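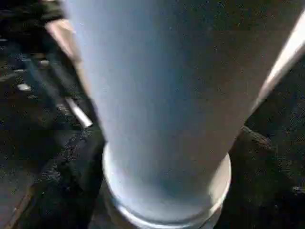 Pale blue-gray cylinder with a white rim, close up

Dondomwood Trail Club
Minutes of the general meeting, April 1, 2021

Present: Veikko Karppinen (chair), Jomar Barredo (minutes), Zaid Hijazi, Dougal Yule
Apologies: Sepehr Najafi

1. Previous minutes
Approved with one correction. The gate at Mokau Creek opens inward.

2. Accounts
Opening balance $3,901. Paid out $1,900 for gravel on the lower loop. Closing balance $2,001. Dues are still owed by six members. Veikko will write to them.

3. Mokau footbridge
The handrail on the north side is loose at two posts and the third plank from the creek end is soft. Dougal has a quote of $200 from Salminen for the posts, labor included. The plank is not in the quote. Agreed to accept it and buy the plank separately. The bridge stays open, with a sign at each end asking riders to dismount.
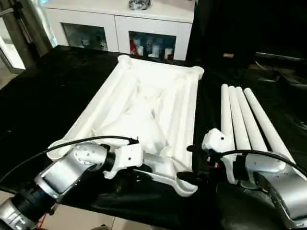

Zaid Hijazi asked whether the signs would be up before the school walk, as the last ones took most of a month to arrive. Dougal said he would paint them himself if the printer was slow.

4. Parking at the south trailhead
Two complaints about cars blocking the farm track. The farmer wants rocks along the verge. Veikko would prefer a painted line and a word with the regulars first. Left open until Sepehr can give his view, as he deals with the farm.

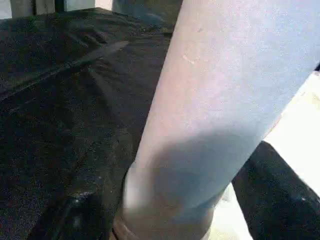

Jomar to find out what rocks would cost in the meantime, and whether the county has to be told.

5. June hike
Route is the ridge and back by the Dunditz road. Limit of 55 walkers. Dogs on leashes past the sheep. Sign-up sheet goes on the notice board next week.

6. Other business
The spare key to the tool shed is missing. Please check coat pockets.

Next meeting to be set by email.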